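My knee and the stairs at Guststead

2020-09-21

I gave up snacking between meals four weeks ago, on the advice of my knee. The knee had been making a noise on the stairs at Guststead, a sort of gravel noise, and Babak Bakhtiari, who lives two floors down and has opinions about joints, heard it through a closed door. He said I should lose a little weight or move to the ground floor. I looked into the ground floor. It costs 150 dollars a month more.

So, no snacks. The first thing I learned is how much of my day was built on them. I used to finish an email and eat a cracker. Without the cracker, finishing an email just leads to another email. By the second week I was going to bed at nine because there was nothing left to look forward to.

My weak hour is four in the afternoon. Lunch has worn off, dinner is a rumor, and the corner store is 206 steps from my door (the knee and I have checked). I have tried tea. I have tried a walk, but every walk in this neighborhood passes the corner store. 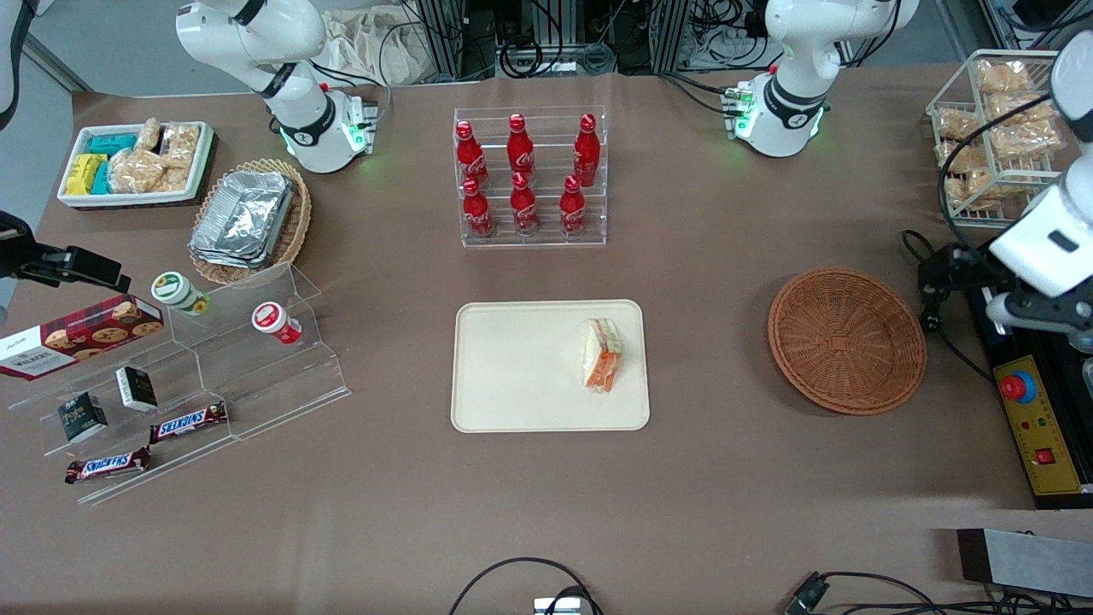 Rostam Esfahani told me to brush my teeth whenever I felt like eating. I now have very clean teeth and I am still hungry. He also lent me a book on mindful eating, in which you are supposed to hold a single raisin in your mouth and consider it. I considered it. Then I considered the rest of the box, and that was a Tuesday's worth of progress gone before dinner.

My sister, meanwhile, mailed me a fruit cake. She knew about the knee. She says fruit cake is a meal, and I have decided she's older and should be listened to.

Results so far: I am down 2 pounds, one of which I suspect was a sweater. The gravel noise is the same going up and a bit better going down. Babak says to give it until the end of the month. He told me this on the landing, eating a doughnut.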